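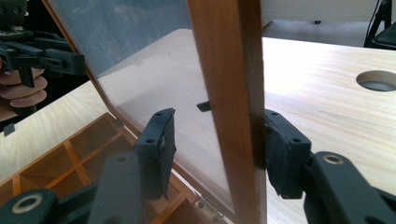 Clevness is a plain-text catalog of compartment boxes: the flat wooden kind with a hinged lid and a grid of little cells inside, used for beads, buttons, fly hooks, watch parts, seeds, tea, rings, minerals and whatever else people own too many of. I love these boxes and I wanted one place to look up which tray fits which box. The type that got me started has a narrow reddish-brown frame around a clear acrylic panel, so you can read the whole grid with the lid shut, and a small brass-colored hinge that you can get at with an ordinary screwdriver. With the lid standing open you reach straight into the cells, and it's a pleasure every single time!

Maintained by Widad Sleiman. Tray drawings by Thanakorn Srisuk.
Last full read-through: Wed 11 January

## What's in the repo

```
clevness/
 boxes.csv one row per box
 trays.csv one row per removable tray
 lids.csv lid type, panel, hinge, stay
 contents.csv what people keep in them
 drawings/ tray plans, SVG
 labels/ printable cell labels
 notes/ the old paper notes, typed up
```

There are 106 boxes in `boxes.csv`. Every box has an ID like `CL-040`, and the same ID is used in all the other files. If a box has been refitted with a new tray it keeps its ID and gets a second row in `trays.csv` (please don't make a new box for it, I spent a whole evening untangling those).

## Fields you'll use most

| Field | File | Meaning |
|---|---|---|
| `box_id` | all | the ID |
| `outer_w`, `outer_d`, `outer_h` | boxes | outside size in mm, lid closed |
| `finish` | boxes | free text, your own words |
| `lid_panel` | lids | `clear`, `solid`, `mesh`, `none` |
| `hinge_side` | lids | `long` or `short` |
| `stay` | lids | `chain`, `ribbon`, `arm`, `none` |
| `cell_w`, `cell_d` | trays | inside size of one cell in mm |
| `partition` | trays | `fixed`, `slotted`, `loose` |
| `lined` | trays | `y` or `n` |

`finish` used to be a fixed list and it was hopeless. One person's walnut is another person's chestnut, and half of us were looking at stain anyway. Now you just write "reddish brown, satin" and the search handles it fine.

`lid_panel = clear` covers acrylic and glass both. If you know which one you have, put it in `lid_note`. Glass scratches less, acrylic is lighter and a light lid is kinder to small hinges.

## How to measure a box

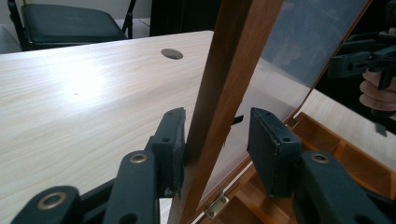 *Vurkholm Box Notes, No. 3, p. 40*

Pick a table with some room on it and clear more of it than you think you need. The lid takes up space behind or beside the box once it's open, and the tray wants a place of its own when you lift it out. A smooth pale tabletop is lovely for this: dark beads show up right away, and so does a dropped hinge screw. Two warnings. Shiny tops throw back a big patch of glare, and a clear lid panel does it too, so turn the box until you can read the rule without squinting. And if your table has a cable grommet near the far edge, put something over the opening. I have lost one brass pin and a very nice glass bead that way, and the pin was not replaceable.

Order of work, same as in the paper notes:

1. Close the lid. Take the outside width, depth and height.
2. Open the lid. Measure the frame rails, then the panel between them.
3. Note the hinges: side, screw heads, any play.
4. Lift the tray out if it comes out. Never pry. Write `fixed` and move on.
5. Measure a cell in the middle of the grid. Edge cells are often a hair narrower.
6. Check one more cell. If the two differ by over 3 mm, log the tray as `uneven`.

Measure inside the partitions, wall to wall. The Somboon trays have such thin dividers that it hardly matters, but on the older Filtbridge ones it changes the answer enough to make a liner buckle.

## Rules, boards and straightedges
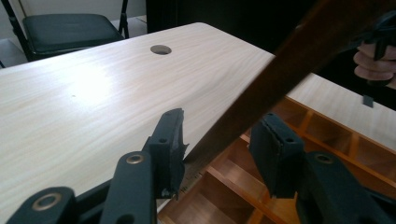 *Dark brown board, small tick marks along the edge near one end.*

A long straight wooden board is the nicest thing to have next to you while you measure. Lay it flat, push the back of the box up against it, and the box stays square while you work across. Ours get used for lining up labels too, and for sliding a row of trays together to see if they'd fit in one drawer. If your board has markings on it, check them against a steel rule before you trust them. Wood moves, and old graduations can be charmingly wrong. Anything you measure with an unchecked board should go in with `rule = wood` so the rest of us know.

For anything over 200 mm please use a steel rule or a tape. Below that a wooden one is fine.

## Labels

The label sheets in `labels/` come in three sizes and print on plain paper. Cut them a little under the cell width and drop them in the bottom of the cell, under the contents. I know it's tempting to stick them on the partitions, but the glue lifts the finish and then you've got a tiny bald patch forever. With a clear lid you can also tape a full grid plan on the underside of the box and leave the top alone.

Thanakorn's newest drawing is a blank grid you can fill in by hand. It's gorgeous and I've printed far too many.

## Known gaps

- Mesh lids are thinly covered. If you have one, send it!
- `stay` is blank for a lot of early rows. Blank means unknown, so don't read it as `none`.
- Weight isn't recorded. People weighed full boxes, empty boxes and one box with a sandwich on it.
- Several Filtbridge trays are listed with cells rotated a quarter turn. Swap `cell_w` and `cell_d` if the row has `check_rot = y`.
- The typed-up paper notes still have the original page numbers in them, including two pages numbered 12.

## Adding a box

Open an issue with the title `new box` and paste in whatever you've measured. Missing fields are fine. Sizes in mm, decimals with a point, and please use the words in the table above for `lid_panel` and `partition`. A photo with the lid open helps a lot with the hinge fields.

Fixes to existing rows can go straight to a pull request. Put the `box_id` in the title.

## License

Tables and notes: CC BY 4.0. Drawings and label sheets: CC BY-SA 4.0, credit to Thanakorn Srisuk.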